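Wernulness Missing Persons Notices: Data Card

Version 4, maintained by the records desk at Ornitz 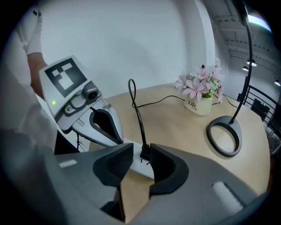 What does one row in the dataset stand for?
One row is one public notice about one missing person. A family reported missing together appears as several rows that share a case key.

Summary

The collection holds 1,363 notices issued by sheriff's offices and city police departments and later republished by local newsrooms. Each notice was copied as text, checked against the issuing agency's own page, and coded by two readers. The dataset was prepared for the study of how public appeals are worded and how quickly they are updated. It is not a register of open cases and must not be used as one.

Fields

case_key: shared by all rows that belong to the same report
notice_text: full wording of the appeal, with personal names replaced by initials
age_band: infant, child, teen, adult, older adult
status_at_release: missing, located, deceased, unknown
custody_mention: whether the notice refers to a person held or questioned
update_count: number of later notices under the same case key
region: state only

Collection and coding

Notices were gathered with Flidunex, the desk's in-house page archiver, over a period of 23 months ending in January. Wenceslao Saavedra supervised the coding and wrote the reader manual. Where the two readers disagreed, a third reading was final. The field custody_mention gave the most trouble: agencies use "person of interest," "suspect" and "detained" in different ways, and the manual follows the agency's own term – even where a newsroom later changed it.

Known limits

Notices shorter than 12 words were left out. Texts longer than 4,000 characters are cut at the last full sentence. Rural agencies that post only on paper are missing altogether, and coverage of tribal police departments is thin. Status values were not refreshed after release.

Privacy and removal

Street addresses, license plates and phone numbers were deleted before coding. A relative or a named person may ask for a row to be withdrawn, and no reason is required. Requests go to Barbara Głowacki at the records desk. Withdrawn rows are dropped from the next version, and the case key is retired.

Access

The files are available to researchers and newsrooms on signed request. Copies may not be passed on. The earlier pilot set, Ye, uses a different list of status values and should not be merged with this one.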